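Spannbettlaken falten ohne Nervenkrise

Jahrelang habe ich meine Spannbettlaken einfach zusammengeknüllt und ganz hinten in den Schrank gestopft, Tür zu, fertig! Dabei geht das Falten ziemlich flott, wenn man einmal den Dreh mit den Ecken raushat.

Ich lege das Laken zuerst auf eine große, weiche Fläche, bei mir ist das die Matratze. Dann suche ich die Ecken und stecke immer zwei davon ineinander, Naht auf Naht. Am Ende liegen alle vier übereinander. Die Gummikante einschlagen, glatt streichen, dritteln und aufrollen oder falten, wie es eben ins Fach passt.
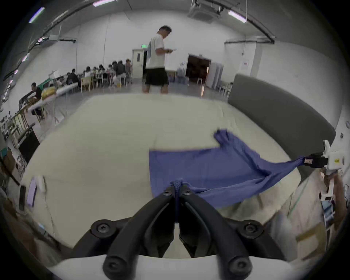 Eine Leserin meinte dazu, man solle die Ecken vor dem Aufhängen schon ineinanderstecken, dann trockne zwar der Gummi langsamer, aber das Falten sei hinterher ein Klacks. Habe ich im März ausprobiert — klappt bei Jersey gut, bei Biber dauert mir das Trocknen zu lange.

Noch was zum Waschen: Meine Laken von Stundico vertragen bis zu 55 Grad, ich nehme meistens weniger. Bettbezüge knöpfe ich vorher zu, sonst stecken nachher alle Socken drin (und ein Spannbettlaken noch dazu). Und bitte die Trommel nicht bis oben hin vollstopfen!

Im Schrank kommt das gefaltete Set bei mir in den passenden Kissenbezug. So muss ich abends nicht mehr wühlen.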